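**Rakora sim cell: wrist camera mount**

**njal_b:** Camera offset is reset to the Plokine defaults. Render after the reset, facing the wall with the landscape picture:

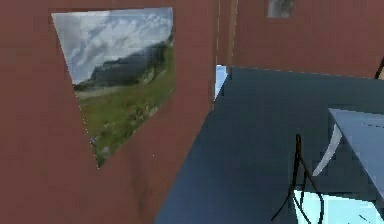

*Sim view, mountain picture on the left wall*

**bkatene:** Check self-occlusion before you commit it.

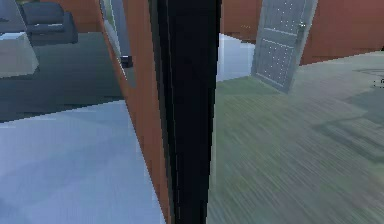 *Last edited: April, 16:19*

The arm fills the middle of this view, with the sofa on one side and the open door on the other. I'd move the mount 4 cm.

**njal_b:** Disagree. Mask the arm link and leave the mount alone.

**bkatene:** A mask doesn't give you back the pixels behind it.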